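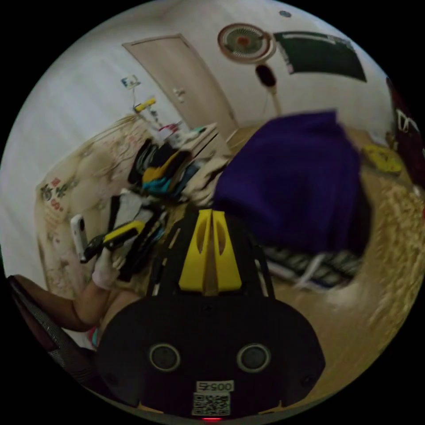 Sorting clothing and household fabric before donation saves work at every later stage and keeps usable items out of the waste stream. This guide sets out the method recommended by the Plallberg Textile Reuse Office for residents who bring items to the Gukden and Sachdeva collection points. Most of the work can be done sitting down, and a full closet may take a whole afternoon. A chair with a mesh edge, like the black one at the lower left, is suitable for long sessions in warm rooms. Short sleeves or bare arms are also practical when handling wool and fleece, which shed onto cuffs.

Before you start

Clear a bed, table or stretch of clean floor. You will need:

Two large bags or boxes for donations
One bag for worn-out fabric
A clothes brush or lint roller
Safety pins and a few sheets of plain paper
A marker

Wash everything first. The collection points do not have laundry equipment, and one damp or soiled item can spoil the contents of an entire bag. Items should be fully dry before they are folded. Heavy cotton and denim often feel dry on the outside while the seams are still damp, so check the waistband and pockets by hand.

Step 1. Empty every pocket

Check all pockets, including small inner pockets and those on the sleeves of jackets. Turn bags inside out. Remove name tags, dry-cleaning slips and pins. Items found after drop-off are held at the Gukden counter until the end of the month and cannot be mailed.

Step 2. Inspect in good light

Work near a window if possible. Hold each garment up by the shoulders or waistband and look at the front, then the back, then the inside. Pay attention to the underarms, collar, cuffs, knees and seat. Stretch elastic gently and let it go. If it stays loose or makes a crackling sound, the elastic has failed.

Run every zipper through its full length twice. A zipper that catches once can usually be fixed with a little candle wax – one that separates behind the slider should be replaced or the garment placed in the worn-out bag.

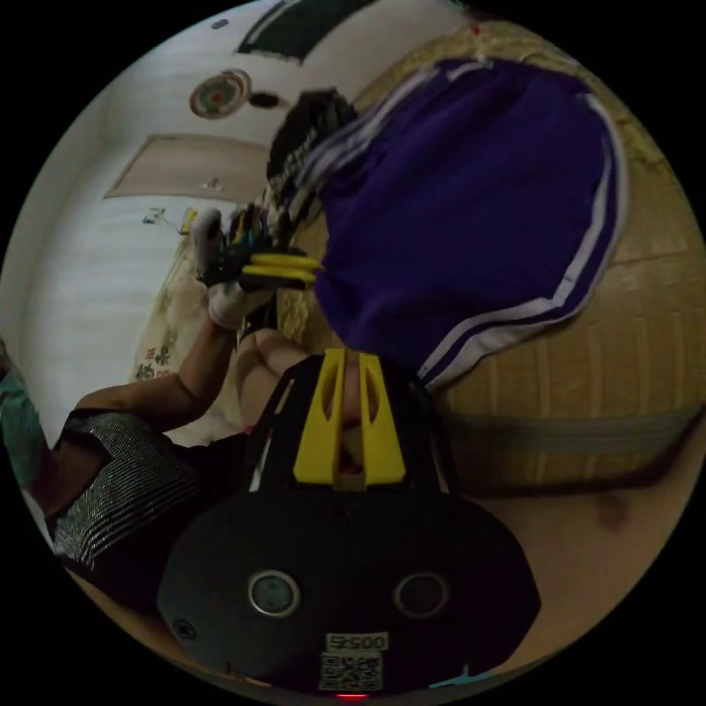

Buttons should be counted against their buttonholes. A single missing button does not rule out a garment, provided the rest are firmly attached. If a spare is sewn to the side seam, move it into place before donating. Snaps and hooks should close and stay closed under a light pull.

Step 3. Divide by condition

Use three groups:

Ready to wear. Clean, whole and working. Slight fading is acceptable.

Needs a small repair. An open seam, a dropped hem or a loose button. Pin a piece of paper to the garment and write the repair on it in plain words, for example "left hem down." The Skirnura repair table accepts these items at the Sachdeva point only.

Worn out. Torn, badly stained, stretched or thin enough to see through. Clean cotton in this group is cut into wiping cloths. Synthetic fabric is baled and sent for fiber recovery.

Underwear, single socks and pillows belong in the last group regardless of condition. Swimwear may be donated if the lining is intact.

Step 4. Divide by type

Within the first group, place tops, bottoms, outerwear and children's clothing in separate stacks. Sports clothing may be mixed with other bottoms and tops of the same size. Drawstrings should be tied in a loose bow so that they do not pull out of the casing.

Tie pairs together. Shoes are accepted in pairs only, joined by the laces or with a rubber band.

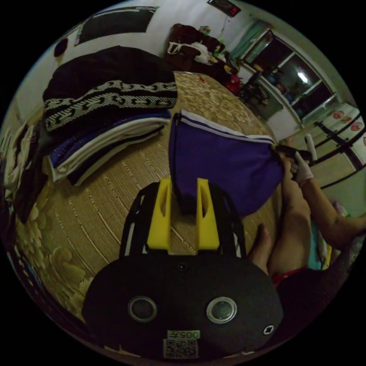

Purple fabric with a white and purple striped band along its upper edge.

Step 5. Fold and pack

Fold garments flat, with heavy items at the bottom of the bag. Rolling is not advised for shirts with collars. Fill each bag to no more than three-quarters so that it can be tied and lifted by one person. Write the type and size range on a sheet of paper and place it inside, facing out, if the bag is clear. For opaque bags, pin the sheet to the outside.

Do not use scented sheets or mothballs. The smell passes to other donations and is difficult to remove.

Step 6. Drop off

Both points accept up to 59 items per household per visit. Larger donations, such as the contents of an estate, should be arranged in advance through the Plallberg office. The Sachdeva point receives over 300 bags in July, and residents who are able to wait until later in the season are encouraged to do so.

Bring bags inside to the counter. Bags left at the door overnight may get wet and will then be treated as worn-out fabric.

Receipts

A receipt is given on request and lists the number of bags and the type of contents. Staff do not assign a value to donated items. Keep the receipt with your household records – the office cannot issue a second copy once the bags have been opened.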